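The Sorting Table Will Not Save You

By Raghda Tannous

Every April the decluttering people come back, and this year they have brought a table. The Clultis method, taught in a 55-minute class I paid to attend, asks you to carry every homeless object in a room to one flat surface and leave it there until you have made up your mind about each piece. The instructor called it a conversation with your stuff. I've had better conversations with my dentist.

Still, I went home to Brarnthorpe and did it. Soft toys went first, being the worst of it, then whatever had been living among them: a tissue holder, a paper cone, a squishy thing shaped like a pair of lips. I kept going until 6, when I was supposed to be making dinner. 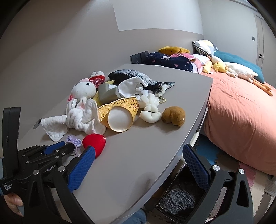
The theory says that seeing things in a heap makes you ruthless. My experience was closer to the opposite. A fish plush with printed scales is easy to ignore at the bottom of a closet. Put it out in the open and someone in the family will remember a reason to love it. My daughter Farah, who is 35 and has her own apartment, stopped by and defended the knotted bunny comforter as if it were a legal client. She did not offer to take it with her.

Then there is the matter of the bins. Clultis sells a set of 2, one marked Stay and one marked Go, and its rival Zorker sells much the same thing with a lid. I fail to see what either does that a grocery bag can't. The white plush with the red bow has been in both bins and is now on a bookshelf, where no method put it.

I did throw out a broken pen. The tissues went back to the bathroom, and dinner was eggs, eaten standing up.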